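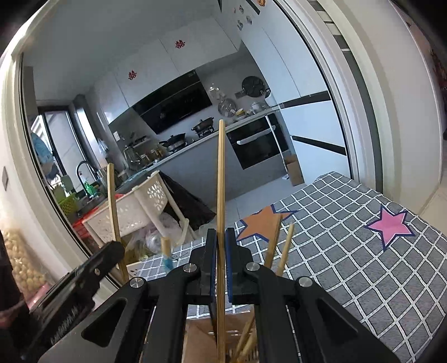
Urndale, January

Household Relief Workshop, notebook entry. The draft payment model was rerun Thursday with the base amount set at $500 per adult. Of 1028 sample households, 35 fall into the gap between the tax-record list and the benefits list and would receive no payment under the current rules. A. Brannigan will check these against the Mokley file. D. Hutchins proposes a second filing window — legislative staff have not yet replied. Dependents over 17 remain excluded in version 2. Phase-out table still to be corrected before the next run.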